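Chapter 7
Clothes That Last: Fabric, Washing and Wear

What you'll get from this chapter
How knits and wovens differ and why it matters in the wash
What shrinking and pilling are
How to read a care label without guessing
How to work out what a piece of clothing costs you each time you wear it

I ruined my first good sweater when I was in college. It was a gray wool one from my aunt, and I put it in with the towels on hot because everything I owned went in with the towels on hot. It came out stiff as a placemat and would have fit a large doll. I kept it for years (I had some idea of making mittens out of it) and I still think about it when I teach this part of the course.

Up to now we've been looking at clothes in the store: how they're made, how they're priced, how a tag is supposed to work. From here on we take them home. Most of the life of a garment happens after you've paid for it, in drawers and hampers and washing machines, and that's the part you have some say in.

Let's start with the way cloth is put together. A woven fabric, like the one in a dress shirt or a pair of jeans, is made of two sets of yarns that cross each other at right angles. A knit fabric is made of loops, each one pulled through the one before it. Pull on a woven shirt cuff and not much happens. Pull on a T-shirt and it gives, because the loops change shape before the yarn itself has to stretch. When you let go, they mostly go back.

Mostly! That word does a lot of work in this chapter. Loops that are pulled in the same direction over and over, such as a heavy wet sweater on a thin hanger, will settle into the new shape. This is where you get those little bumps at the shoulders. Knits are happier folded, and they are happier still if you let them dry flat.

Ribbing is a special kind of knit, and you'll find it wherever a garment has to grab on to you a bit: necks, cuffs, the bottom band. It's made by switching between two kinds of stitch in columns, so it bunches up on its own like an accordion and springs back when it's stretched. It's also the first place I look when I'm buying secondhand. A tired neck usually means a tired sweatshirt.

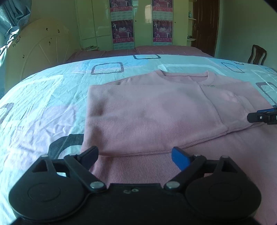

Nesma Slaoui wrote to me after using an earlier draft of this chapter with her class, and she thought I was being too hard on the dryer. Her students don't have space to lay anything flat, she said, and if the book tells them the dryer is the enemy they'll just stop reading. She'd like it better if I explained which setting does the least harm and left people to get on with their lives.

Fair enough, and I've rewritten the section because of her. Low heat, a short cycle, and take things out while they're still a touch damp. Most of the damage from a dryer comes from heat and from tumbling, so less of either one helps. Elastic suffers the most from heat. Cotton shrinks some because its yarns were stretched while the cloth was being made, and water, heat and movement let them relax. Wool is another story - its fibers have tiny scales that lock together when they're rubbed warm and wet, and once they've locked you can't talk them out of it. That's called felting, and that's my aunt's sweater.

Then there's pilling, the small fuzzy balls that turn up under the arms and along the sides. Short fibers work loose, rub against something, and tangle up. Turning clothes inside out before washing helps, since the rubbing happens on the side you don't show. So does closing zippers, and so does washing jeans separately from softer things.

Now for a little arithmetic. Cost per wear is the price you paid divided by the number of times you wore the thing. Suppose a Skikside hoodie costs 66 dollars and you wear it 10 times before it loses its shape. Each wear cost you $6.60. Wear it 66 times and you're down to a dollar. My own worst number is a Privance jacket that I wore 2 times, and I'm not going to tell you the price.

You'll need a notebook for this chapter, or a page on your phone. Pick one item you wear a lot and write down what the care label says, what you paid if you remember it, and what you do with it on laundry day. I do this every February with a new group, and there's always a gap between the label and what people do. Bring your notes to the first activity, where we compare the habits of two households, Gena and Farouk, who bought the same cotton T-shirt and treated it very differently.

Words to know before you go on: woven, knit, rib, felting, pilling, cost per wear.

7.1 Reading the Care Label

Find the label first. On tops it's usually in the side seam or at the back of the neck, and on pants it's usually inside the waistband. The washtub symbol tells you about washing, the triangle is bleach, the square is drying, and the iron is the iron (my favorite, no studying required). A cross through any of them means don't. Dots stand for heat, and more dots mean hotter.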